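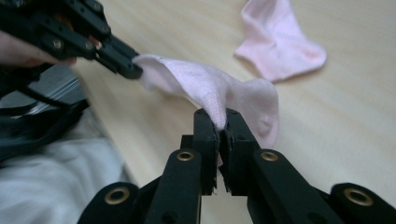 Reading time: 7 minutes

Household Practice, Unit 6: Socks, Pairs and the Case Against Folding

Course handout, Pukanthorpe Evening College. Revised 2025-11-27.

Read this before the session and bring a pair of your own socks, clean. Thin ones are better than thick ones for what we're going to do. If you only own thick ones, bring those and expect to disagree with me.

1. What the unit is for

Last unit dealt with sheets, where folding has an obvious payoff: a folded sheet takes up less shelf and comes out flatter. Socks are a harder sell. A sock is small, it's worn inside a shoe, and it doesn't matter to anyone whether it has a crease across the ankle. Any argument for folding socks has to rest on something other than looks, and most of the arguments in print don't bother to say what that something is.

So treat this as a unit about claims. I will show you three ways of putting a pair together. I will tell you what is said for each, and then what I think of it. You are free to go home and keep throwing them loose in a drawer. I did that for years and was never late for work on account of it.

2. Words we'll use

Cuff: the opening, and the band of knit just below it.
Leg: from the cuff to the heel.
Heel: the pouch the heel of the foot sits in.
Foot: from the heel to the toe.
Toe: the closed end.

In a fine-knit sock, pink or any other color, these parts are easy to lose track of once the thing is off the foot. The cuff bunches and folds over on itself. The heel and toe hang together as one rounded bag when you hold the sock up by the other end. Much of the trouble beginners have with folding comes from starting before they have found the heel. Find it first. Lay the sock on a bare table and look.

A pale tabletop is fine for pale socks as long as the light is decent. Some books insist on a dark cloth underneath. I have tried both and noticed no difference worth buying a cloth for.

3. Straightening

Every method starts with this, and it's the one step I'd defend without reservations.

Take the cuff in one hand. With the other hand, pinch the middle of the sock, somewhere near the heel. Draw the two hands apart until the slack goes out of the leg, then stop. A loose arc is enough. You are not stretching it. The books that tell you to "snap" the sock are, as far as I can tell, copying each other, and a thin knit doesn't thank you for it.

Now lay it down, cuff first, and let the foot follow. If the heel comes to rest underneath, turn the sock over. If a bit of fabric got caught between your fingers, open them fully before you pull away, or you'll drag the whole thing crooked again.

Do the same with its partner. The second sock is where people cheat. They straighten one carefully and leave the other crumpled on the table, then lay the good one on top and wonder why the fold is lumpy.

4. Three methods

4.1 The ball

Put the pair together, cuffs level. Roll from the toe. Turn one cuff back over the roll.

What's said for it: fast, and the pair can't come apart. Both true.

What's said against it: it "ruins the elastic." You will see this stated flatly in nearly every tidying guide. The Cuadros booklet in your reading pack gives it a full page. It never says how long the ruin takes or how it was measured. One cuff is under tension while the pair is in the drawer, and it's fair to suspect that this does something over time. But a cuff is under tension all day on a leg as well, and then it goes through a wash. I'd want to see the drawer separated from the leg and the laundry before I repeated the claim.

A better complaint is that balls roll. A drawer of them turns over every time it's opened, and the ones you like least come to the top.

4.2 The flat fold

Lay one sock on the other, heels matching. Fold the toe end up to the heel, then the cuff end down over that. You have a packet. In a thin sock it will be floppy, and it won't stand on edge by itself whatever the photographs in the booklet suggest. It will stand if its neighbors hold it up, so the method depends on a full drawer or a divided one.

What's said for it: you can see every pair at once, and no cuff is stretched.

What I think: the first is true if you keep it up. The second is true and may not matter (see 4.1). The cost is time and the fact that the pair is not fastened to itself. Lift one packet out carelessly and you have two single socks.

4.3 The tuck

Lay the pair together as before. Fold in thirds, but leave the cuff end for last, and slip the folded toe end inside the open cuff of the outer sock. You get the flat packet with something holding it shut.

This is the one I use, and I'd like you to discount that accordingly. It works well on long socks. On ankle socks there isn't enough leg to tuck into and you end up with a ball by another name.

5. The trouble with thin socks

The methods above come from guides that seem to have been written with a medium cotton sock in mind. Fine knits behave differently in two ways.

They slide. Two thin socks laid together will shift against each other as you fold, so put a flat hand on the heels while the other hand brings the toe up.

They also hide their shape. A thick sock holds a heel even when empty. A thin one collapses, and a faint rib is often the only guide you have to whether the leg is running straight or has twisted. Follow the rib with your eye from the cuff down. If it spirals, turn the foot until it doesn't.

Don't reach for an iron. I mention this only because it comes up.

6. A small test and how little it shows

In October the group that took this course at our Paseck site kept a tally. They put away 234 pairs over the length of the course, using whichever method they liked, and wrote down how many had come apart by the time they were next wanted. The tally sheet is in the folder by the door.

Please look at it skeptically. People chose their own method, so those who like folding folded and those in a hurry rolled. The careful folders were probably careful about opening the drawer too. Several rows have a method and no result. It's a record of what some people did, and a lesson in why you can't settle 4.1 against 4.2 by asking a roomful of volunteers. If you would like to plan a fairer version, bring a sketch of it and we'll pull it apart together.

You'll also meet larger numbers. The Vutow drawer insert comes with a leaflet announcing that 2,178 households "found more space." More than what? Measured by whom? A household that has just bought a drawer insert has usually thrown out some socks on the same afternoon, and I suspect the throwing out did most of the work. The insert itself is a decent object. It's a grid. A cut-down shoebox is also a grid.

7. Odd socks

Set a basket or bag aside for singles and look through it when you do the wash. After that, opinions differ. The Cuadros booklet says to discard a single after 40 days. I can't find any reasoning behind the figure and I doubt there was any. Keep it as long as the bag isn't in your way.

Buying identical socks solves the problem of pairs almost completely, and it is odd how rarely the folding literature brings it up. If all your socks are the same pink, any 2 of them are a pair, and a single waits only until the next one loses its partner. There is still the matter of fading: an old one beside a new one will not match for long, so retire them in batches if that bothers you.

8. In the session

Warm-up: straighten both socks of your pair and lay them side by side, cuffs away from you, heels up. Leave them there until everyone has finished — we'll compare how long the cuffs stay flat.

Main exercise: one pair, all three methods, in the order given. Unfold completely and straighten again between methods. Say out loud where it went wrong, if it did.

Then swap socks with a neighbor and repeat the method you found easiest. It may not be the easiest any more. Fabric makes more difference than the guides admit, and a good part of what feels like skill is being used to your own socks.

Last part: drawer layout, on paper. Draw the drawer you have, with its real depth. Please don't draw the one you'd like.

9. Before the next unit

Pick one method and keep to it at home until we meet. Make a note each time a pair comes apart, and also each time you couldn't be bothered. The second note is the more useful of the two and people tend to leave it out.

Reading: the Cuadros booklet, the page on elastic and the page facing it. Mark every sentence that makes a claim about what will happen to a sock, and write next to it what you'd need to see before you believed it.

Next unit is towels. Bring one, hand size.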